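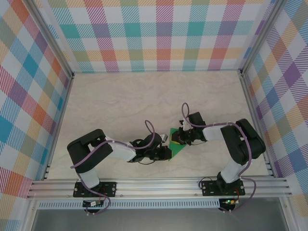 Bay 2, plaid walls on all three sides, with the green piece and the small yellow-and-black part out in the middle.

Rudthorpe workroom, bay check, sheet 1004

I've redone the old sheet (1000, the one with the coffee ring on it) because half the questions were about a bench we got rid of, and I kept writing "n/a" down the margin like a fool. Same idea as before: go round the bay, put OK, WATCH or FIX, and then say something useful next to it. I do go on a bit in the comments but please do the same, it helps me no end when I come back in August and can't remember what I meant!

1. Floor of the bay: clean, no grit, no sticky patches
OK. Wiped it with the damp cloth, then the dry one. I do like this pale beige surface, but the grey veining is a menace for hiding hairs and bits of thread, so get your eye down low and look along it. I ran my palm over it as well and picked up one curl of tape.

2. Floor of the bay: chips, cracks, raised edges
OK. I thought I'd found a crack near the back and spent five minutes being cross about it. It was a vein. If you're not sure, try a fingernail.

3. Wall fabric: flat, fixed, no loose threads
WATCH. Back wall is fine and so is the right. The left has a bit of give when I press it low down, nothing hanging, but I'd like it pulled tighter before it starts to sag. The fabric is the Flomano stuff and there's a bit left on the roll if we ever need to patch (you'd have a job matching all those stripes, mind).

4. Wall fabric: dust and marks
WATCH. Went over it with the soft brush. There was more dust in it than I expected, and all that pink and teal and orange does a lovely job of disguising a mark. I found a smudge on one of the white bits and it came off with a barely damp sponge. No sprays on the fabric please, not even the nice-smelling one.

5. Corner posts: upright, firm, nothing sharp
OK. Gave each aluminium post a push and neither moved. Checked the edges with a gloved hand. The Casesine leaflet says to look at the fixings every time you shift the bay, and we haven't shifted it, so I've just looked and left them alone.

6. Front rail and the slotted strip under it
OK. Screws on the black plates all finger-checked, none turning. The slots in that strip collect fluff like you wouldn't believe! A dry paintbrush gets it out.

7. Leads and wires: no nicks, no pinching, nothing to snag a sleeve on
WATCH. No damage that I could find with the power off, but I caught my cardigan on a thin black one while I was bending down to do the strip. Sleeves up, and have a proper look before you lean in. I've put this as WATCH mostly for the sake of the cardigan.

8. Green piece: edges and corners
OK. Checked the whole way round for burrs, taking my time at the points. It's flat and it's easy to put something down on top of it without noticing, so it goes back in its tray at the end of the day, please, on its own.

9. Yellow-and-black part: present, undamaged, not rolling about
OK. Small enough to vanish. I've written it on the tray label so that whoever closes up knows to look for it. If it isn't there, don't sweep the floor until it's been found. I learnt that one with a washer and a very full dustpan.

10. Light in the bay: enough to see a small part, no glare
WATCH. Fine in the morning. By late afternoon I was squinting at the back corners and kept tilting my head to get round my own shadow. I've asked Xaba for a price on a clip-on lamp and heard nothing yet.

11. Walkway in front: clear
FIX, and fixed. Two boxes and somebody's umbrella. Boxes are on the shelf now and the umbrella is on the hook by the door.

So the jobs left over are the left wall fabric, the lamp, and a sleeve reminder to stick up on the wall. I'll do the reminder. Add your comments underneath and please put your name.
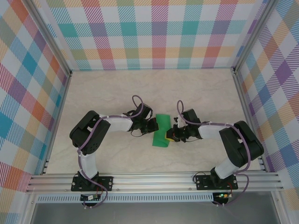
Thandeka Le Roux: Agree on the left wall, I felt the same give when I brushed it last time and forgot to write it down, sorry. Could we split item 4 in two? Dust is every check, but marks I'd only do once a month, or we'll rub the colours out. And can the tray label say which way up the green piece goes? I put it back one way and find it the other.

Yes to splitting it, I'll make the marks one 4b. Label for the tray is on my list too, and I'll draw a little triangle on it. Is anybody missing an umbrella?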